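Setting Up a Balloon and Favor Bag Station

Section 3 covers the table itself and the first bag. Read it through before opening any of the supplies. The Kasano kit has enough for 40 bags, and extra packets are sold under part number 1683.

Preparing the table

1. Choose a table with a smooth top. Wipe it down and let it dry.
2. Lay a folded or loose cloth towel on the left side. Packets set on bare tabletop tend to slide when you pick them up by the edge.
3. Stand the scissors in a cup at the back, handles up.
4. Put the foil packets on the towel. Keep the printed cards with them.
5. Inflate one balloon and tie it. Set it in the middle of the table with the knot toward you.

Caution: Uninflated and broken balloons are a choking hazard for children under eight. Pick up the pieces of any balloon that bursts before you go on.

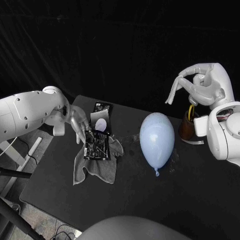

SECTION 3.2: FILLING AND CLOSING

6. Open a clear or translucent bag and shake it once so that the sides separate.
7. Put in the contents. Soft items go first. Leave the top third of the bag empty.
8. Trap some air in the bag, then gather the neck with one hand while the other steadies the side.
9. Twist the neck two full turns and hold it. Do not pull hard on the twist, as thin plastic splits just below it.

Note: A puffed bag will show wrinkles. These do not mean it is leaking. To check, press one side lightly with a fingertip and listen at the neck.

Keep clear wrappers and film in one spot as you work. They are hard to see on a dark table and can end up inside a bag.

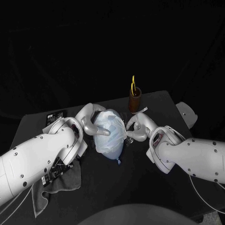
Written by Réka Major
Clurnutport Party Supply, Customer Guides

10. Close the twisted neck with a band or a strip tie. Dvorak bands are reusable. Paler strips are for one use only.
11. Loop a band over the neck, cross it, and loop it again. Stop when the band is snug.
12. Hold the patterned packet or card upright against the bag and decide which side will face out.
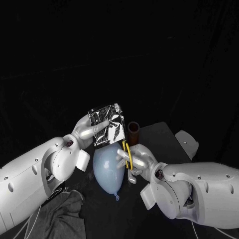
Once you have settled on a side, use the same one for the whole batch so the finished bags match on the shelf. Tuck the lower edge under the band.

Note: Bands left stretched in a warm room get brittle. If the bags are made up ahead of time, check the bands on the day and replace any that have cracked.

13. Store finished bags in a single layer, away from heaters and direct sun. For balloon sizes, go to Section 4.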